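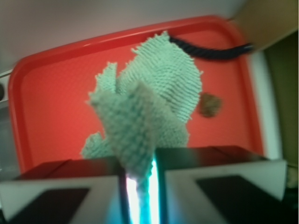
Cloths and trays - the February clear-out

Quick page, typing this between loads. We turned out the whole cleaning cupboard this month and I said I'd put something up for the people who asked what we kept and what went. More pictures when Aileen sends me hers. Notes for the lot are below so you have them anyway.

The mint cloth, red tray

Chenille microfiber, the nubby kind. Pale green, or seafoam if you ask Aileen Enriquez, who bought it. Fuzzy round the edges. Great on dust, hopeless on windows, leaves streaks every time. Keeping it.

Tray is bright red plastic with a raised rim and rounded corners. Matte on the inside, a bit of texture to it, so a cloth doesn't slide around much. One tray per shelf now. Anything damp goes on a tray and not straight on the wood, we learned that one the hard way (there's a big pale ring on one shelf to prove it).

Folding vs. not folding

Gave up on folding the chenille ones. They won't hold an edge and they take up more room folded than dropped in a heap. Flat cotton ones still get folded, in thirds, then once over. Cauã Toledo rolls his. Fine, but the rolls go at the back.

Washing

Warm, no softener. Softener ruins the loops - they go slick and stop picking anything up. Also keep them away from towels or you'll be picking lint out of them for a week. Shake hard before they go on the line. We don't tumble them anymore, two came out of the dryer stiff as a doormat.

Colors

What we settled on, copied off the card inside the door:

Green - dusting, shelves, the piano
Yellow - kitchen counters
Blue - bathroom, and it STAYS in the bathroom
White - glass only
Gray - shoes, bikes, the floor by the back door

The old system had pink as well but everthing pink had gone gray by then so it got dropped.

The tray shelf

10 trays went in the cupboard, 6 came out the other side. The rest had cracked corners or had been under paint cans too long. Cauã took one for seedlings. The Sekholm ones stack best because the rims nest, the older ones just sort of perch on each other and then slide off at night and scare the dog.

What went

Sponges, all of them. A mop head with no mop. Half a bottle of Fistent polish that had separated into something like salad dressing. Three spray bottles with the same broken trigger, no idea why we saved those. Also the Navarro bucket, sorry Aileen, the handle was gone and it had a split down the side.

What's still on the list

Hooks for the inside of the door. The ones we have are too short and the dustpan falls off if you shut it with any kind of force.
A lid for the clothespin box.
More white cloths, we're down to one decent one.
Labels on the shelf fronts - masking tape for now, it's already peeling.

If you want to do the same

Take everything out first, even the stuff at the back. Wipe the shelves while they're bare. Then put back only what you've used since last winter. Took us most of an afternoon with a break for sandwiches, and the hall was impassable the whole time, so maybe pick a day when noone needs to get to the coats.

Spare trays are by the side door if anybody local wants one. Two left. Just knock.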